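## 4. Award chains among hobby blogs
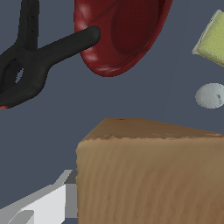
Ivenby, Jul 25, 2021

**Figure 1.** Rendered view: wooden block, black clamp, dark red dish, sponge.

We followed one award, the Iveretti, as it passed between hobby blogs on the Morent platform. The rules ask each winner to thank the sender, answer a set of questions and name 12 more blogs. The earliest post we could find was written by Viorica Pană, who runs a blog on home baking and local walks. Her version asked for only five names. The number had changed by the time the award reached the craft blogs, and we could not trace who changed it.

Our crawl returned 2941 posts with the award's name in the title or first paragraph. We removed reposts and posts with no outgoing links, and then read a sample of 300 by hand. Most writers followed the thanking rule. Far fewer named the full list, and a common way out was to invite "anyone reading" to take part. We coded these as open nominations and left them out of the link counts.

Replies were harder to measure. Many winners accepted in a comment and never wrote a post – a habit that was strongest among blogs more than three years old. We used the Anghel matching script to pair comments with nominations, which gave us 346 accepted awards with no post of their own. Pairs where the commenter used a different name from the blog were checked by two readers, who disagreed on nine of them. Those nine are excluded from Section 5.

The question sets drifted too. Questions about favorite books and travel lasted longest, while questions about visitor numbers had mostly dropped out by June. Blogs with comments turned off are missing from all of these counts.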